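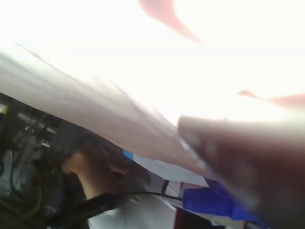

The wrist unit of the Flultham arm consists of the gripper body, its fingers, and a small camera fixed so that the working area of the fingers falls within the camera's view. The unit was assembled from an Allstead wrist plate and a Kwon gripper, and it is treated in this section as a single machine with its own setup record and service log. Because the camera sits close to the fingers, any change in the mounting of one part alters what the other parts can do. In Figure 3, a dark rounded shape, most likely a gripper finger, reaches in from the lower right, so close that it is fully out of focus, while strong white glare fills much of the upper half. A person in a white shirt is also in view, beneath a broad pale surface that crosses the image. The camera settings, the finger position and the rules for working near the arm were therefore reviewed together, and the procedure that resulted is set out below.

4.1 Mounting and first alignment

The wrist plate is attached to the arm with the arm lowered to its rest position and the drive power switched off. The plate carries a locating pin, and the screws are tightened by hand in a crossing order before the torque wrench is used. The camera bracket goes on next, with its cable left unclamped. The gripper is fitted last. Earlier versions of the procedure reversed these two steps, and the bracket screws then had to be reached past the closed fingers with a bent key. Several screw heads were damaged in this way.

Alignment begins with the fingers fully open. The operator notes where each finger enters the camera view, closes the gripper in small steps, and stores an image at each step. The stored set becomes the reference for that assembly. It is replaced only when a part has been removed or changed, and the old set is kept in the log with the reason for the change. A finger that appears in a different place at the same opening indicates either a shifted bracket or a worn finger joint. The two faults are separated by pressing lightly on the bracket and repeating the step. If the finger position changes between the two images, the bracket is at fault.

The cable is clamped only after alignment. A free loop is left at the wrist so that the last joint can turn through its full range, and the joint is then driven slowly to both ends of its travel while a second person watches the loop. In the first month of use the loop was left too short. The connector worked partly out of its socket, and the camera dropped out during long turns of the wrist. The fault was first recorded as a software error and was traced to the connector only after the camera program had been reinstalled twice.

4.2 Exposure and lighting

Soft household goods were used for the main body of trials, including clothing, towels and bedding. White fabric presents a particular difficulty at short range. Automatic exposure was found to respond slowly when the wrist passed from a dark part of the room to a bright one, and the stitching and folds on which the grasp planner depends could be lost in the bright area. In Figure 4, parallel stitched lines can be followed across the bedding toward the left, but the bedding is washed out almost to pure white toward the right, where very strong light enters. The room behind it remains very dark.

Fixed exposure was tested as an alternative. The setting was chosen with the gripper held over a white cloth under the brightest working light, and the gain was then raised until the weave could just be made out. This gave stable images over fabric but left dark areas of the room without usable detail. The loss was accepted for grasping, where only the near field is used, and automatic exposure was kept for travel between positions. The change from one mode to the other is made when the wrist comes to a stop above the target, and the first images after the change are discarded.

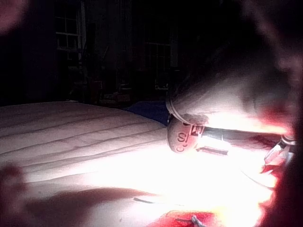
Lamp position was standardized at the same time. The work lamp is now clamped to a stand whose foot sits inside a taped outline on the floor, and the lamp head is turned toward the ceiling during setup. Operators had previously moved the lamp to suit themselves. I-seul Wang, who kept the service log for the period reported here, found that most entries marked "poor image" had been made on shifts when the lamp was moved after alignment. Entries of this kind fell sharply once the outline was in place, although the lens cleaning schedule was changed in the same month and the two effects cannot be fully separated.

Search articles, authors, keywords Go
Shares 68 Comments 3

4.3 Care of the fingers

Finger faces are inspected at the start of each shift and again after every 40 grasps. The operator runs a gloved thumb along each face to feel for raised edges and then closes the gripper on a strip of plain paper. The strip should resist an even pull. If it slides out at one corner, the face is cleaned with a damp cloth, dried, and tested a second time. A face that fails twice is replaced. Solvent is not used, as an early trial with a general-purpose cleaner left the faces tacky and they gathered lint more quickly than before.

Lint was the most common cause of unplanned stops. It collects at the finger joints, where it first shows as a slight delay in opening, and only later as a position error large enough to stop the controller. A soft brush is used at the joint with the gripper open and powered down. Compressed air was tried and then withdrawn from the procedure after fibers were found beneath the gripper cover.

Loose thread needs separate attention. A thread caught between a finger and its link can be pulled tight by the motion of the joint and may not be visible from the front. The operator is instructed to turn the wrist through a half turn and look at both sides of each link under a hand lamp. Any thread is cut and drawn out with tweezers. It is not to be pulled free by moving the joint.

The finger joints are greased after 2,000 grasps, or sooner if the opening delay exceeds the limit in the setup record. A small amount of Fesness light grease is applied with a swab, and the gripper is cycled without a load before the excess is wiped away. Grease that reaches the finger faces will mark white fabric, and for this reason the paper strip test is repeated on a clean strip before the cell is returned to use.

4.4 Care of the camera

The lens window is cleaned with a dry lens cloth before alignment and at the end of the shift. A haze on the window is easily mistaken for an exposure fault, particularly against a bright surface. The procedure accordingly requires that the window be cleaned before any camera setting is altered. If the image is still poor, the operator loads the stored settings, moves the wrist to the reference position, and compares the new image with the reference set. Settings are changed only by the person responsible for the log.

4.5 Working near the arm

Goods are placed and removed by hand between trials, which brings a person within reach of the wrist. The speed limit for the whole arm is lowered during this work, and the gripper may not be closed from the remote panel while anyone is inside the floor marking. The operator at the panel states aloud that the arm is held and waits for a reply before the second person steps in. The wrist camera view is not accepted as proof that the area is clear, given that much of it can be taken up by the gripper or by whatever is close to it. A direct line of sight from the panel is required, and the panel was moved to the opposite wall in March to provide one.

The stop button at the panel is tested at the start of each shift with the arm moving at the lowered speed. The result is entered in the log together with the name of the operator, the state of the finger faces and the reading from the paper strip test.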